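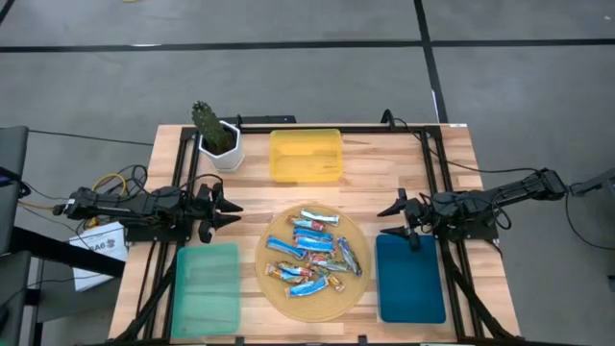 Priedītis

Shop > Wood Care > Oils & Waxes > Trarier Table Oil

June

Print this page | E-mail to a friend

Trarier Table Oil, 300 ml tin
Item no. 2871

I get more questions about this little tin than about anything else we carry at Josbridge, so I finally sat down and put it all on one page. If you've ever run your hand over a wooden tabletop and thought it felt kind of thirsty, this is what I'd reach for. It's a thin oil with a bit of wax in it, it goes on with a rag, and it leaves the wood looking like wood. No shine to speak of! If you want a glossy bar top you'll be happier with a varnish, and I'm glad to talk you through those too.

I started using it on my own kitchen table (maple, glued up in strips, a hand-me-down with a burn mark the shape of a saucepan) and I've been stubborn about it ever since. I'd tried a mineral oil before that, and it was fine, but I was redoing the table every month and it always left a faint greasy feel on my sleeves. The Trarier soaks in and hardens up a bit. My table gets two coats a year now, one in spring and one whenever I remember.

How far it goes

One tin does my table twice over, top only, with enough left for a couple of cutting boards. Older, drier wood drinks a lot more on the first coat. Softwoods do too, so if you have a pine table, order two tins and save yourself the second shipping charge.

Putting it on

Sand lightly first, always with the grain. I use the Setex pads in fine, which we also sell, but whatever you have in the garage is OK as long as it's clean. Vacuum the dust, then go over it with a barely damp cloth and let the wood dry all the way.

Shake the tin – really shake it, the wax sits at the bottom – and pour a small puddle in the middle of the table. Work it outward with a lint-free rag. Thin is better than thick here. I know it's tempting to flood it, but the extra just sits on top and goes gummy. Wait 5 minutes and wipe off everything that hasn't soaked in, and check it from a low angle near a window, where you'll spot the wet patches right away. Then leave it for 70 minutes before the second coat.

Do the ends and the underside edge if you have the patience. End grain takes more oil than you'd think, so I go around it twice.

You can put light things back the next morning. For hot dishes and spills, give it a full week.
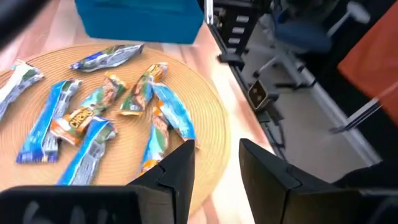

Assorted snack bars on a round woven placemat.

Living with it

Soap and water, wrung-out cloth, done. Skip the spray cleaners with vinegar or bleach in them, they strip the oil and you'll be back here buying another tin (which I won't complain about, but still). Placemats are great, especially under anything that drips, just lift them now and then and let the wood breathe. If you leave one in the same spot all summer by a sunny window you'll end up with a pale circle. Ask me how I know. It evens out again in time, and a fresh coat helps it along.

Water rings usually come out with a light rub of the fine pad and a dab of oil. Red wine, well, sometimes. Beets I've never fully beaten.

A word about the rags

Please don't ball them up and toss them in the trash. Oily rags can heat up and catch fire all by themselves. Lay them out flat outdoors until they're stiff, or soak them in a bucket of water first. I keep an old paint can with a lid and fill it with water before I even open the tin.

The smell

It has one! A bit nutty, a bit like an old paint box, and it hangs around for a day or two. Open the windows.

Details

Size: 300 ml
Finish: matte
Color: clear, warms up pale woods a little
Use on: tables, counters, shelves, boards
Don't use on: varnished or painted surfaces
Clean up with: mineral spirits

It's in stock most of the year, though we do run low before the holidays. Opened tins keep well if you press the lid down hard and store them upright. If yours has a skin on top, peel it off and use what's underneath.

Print this page | E-mail to a friend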